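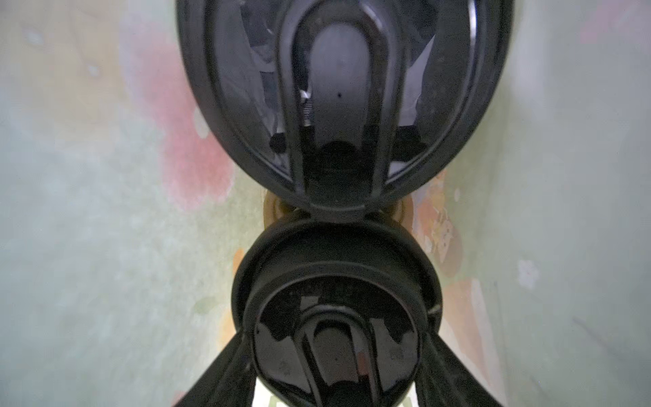

Fernport Robotics Club forum > Build Log > Gripper and wrist cam

codby_kid
Posted 4:12 pm
Okay, week three of the gripper project and I'm so excited about where this is going! Quick recap for anyone who skipped the January meeting: we have the arm from the Clokoseo student kit, the wrist cam is mounted, and we're logging every practice grasp so we can train on them before the spring meet. We have 736 clips saved as of this afternoon. The big black fingers take up a ton of the view, and the round brownish thing behind them only shows as a bit of curve on each side. So my question is, do we crop the fingers out or leave them in?

mintwall
Posted 4:30 pm
Leave them in! The fingers are the one thing that's in the same place every time, and the model can learn where they are compared to the object. Last year's team cropped everything tight and their grasps were always a little short.

torque_wrench_9
Posted 4:41 pm
Disagree. Look at how little of the object you get. Two curved edges and that's it, the rest is hidden behind the spot where the fingers nearly touch. I'd move the camera first and argue about cropping later. Could you tilt the mount out to 40 degrees?

codby_kid
Posted 4:55 pm
We could, but then I'd have to redo the calibration, and every clip we already have would be from a different view. That's 736 clips, and I did most of them on my lunch period :(

torque_wrench_9
Posted 5:02 pm
I get it, but better now than in April. You can keep the old ones for pretraining.

springloaded
Posted 5:20 pm
Off topic, but I love that you can see inside the upper finger through the gray window! Is that little coil to the left of the loop the return spring? Ours (same kit) was slipping off its post and it took us two meetings to find it.

codby_kid
Posted 5:26 pm
Yep, return spring! I'll check the post tonight. What did yours do when it slipped?

springloaded
Posted 5:33 pm
The finger closed fine but opened slow, maybe one time out of five. We bent the end of the spring a tiny bit with needle-nose pliers and it's been good for 37 runs in a row.

mintwall
Posted 5:48 pm
Back to the camera - has anyone tried the Radonjić method? You record the approach from farther back and stop using the camera for the last 18 mm. At that point you're just closing on whatever you lined up with. It gets around the blocked view and you don't have to touch the mount.

torque_wrench_9
Posted 5:57 pm
That works great if the object stays put. Round stuff rolls. I've watched our arm close very confidently on nothing at all.

mintwall
Posted 6:04 pm
Put a square of shelf liner under it. Is that legal at the meet though? I can't find it in the rules.

springloaded
Posted 6:10 pm
Page two, under table setup. Any flat mat is okay as long as it isn't sticky.

codby_kid
Posted 6:31 pm
Oh, that is such good news! Here's my plan then: fingers stay in, shelf liner goes down, and I try mintwall's thing first with the mount where it is. If it's still missing after a full practice I'll do the 40 degree tilt and torque_wrench_9 gets to say I told you so.

torque_wrench_9
Posted 6:35 pm
Deal. Save a copy of the calibration file before you touch anything.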